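Meet the Dratance: a robot arm that can sort blocks

Do you know a robot can live on a table? Not every robot has legs or a face. The Dratance is a kit from the company Alisura, and it is made for schools, clubs and libraries. It is only an arm, but an arm can do many things.

What is in the kit?

In the box there is one robot arm, a gripper tool, a board, a set of blocks and a book with 8 lessons. The lessons are for children from 9 years old. A grown-up must help with the first one, where you fix the arm to the table.

How does the arm know what to do?

A robot does not understand "please take the red one." It needs small steps, one after the other. You write the steps on a computer:

Go above the block.
Go down slowly.
Hold the block.
Go up.
Move to the new place.
Let go.

If you forget "go up," the arm will push the other blocks away! Hiyori Hattori, who teaches the robot club in Kenirthorpe, lets the children make this mistake in January, when the club starts. "They laugh, and after it they remember," she says.

Can it make mistakes?

Yes, many. The arm must know the place of each block very well. A block with a flat round top is easy. A star is harder, for it has points on all sides. In lesson six you try the stars, and you will need patience. The club in Kenirthorpe needed nearly 583 tries before all the children were happy with their stars.

The tool comes down over the red cylinder, and the two stars are close together beside it. The blue blocks are at the other end of the row.

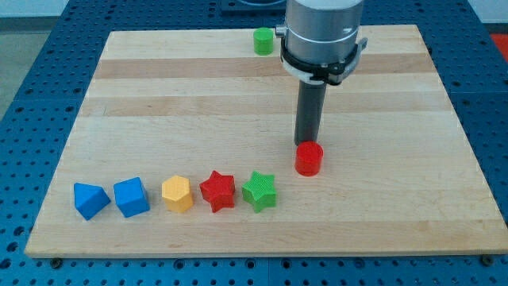
What is good and what is not so good?

The arm is quiet and the book is easy to read. The blocks are nice to hold. But the cable is short, and the kit is too expensive for most families, so ask your school or library if they can borrow one.

Remember: keep your fingers off the board when the arm is moving.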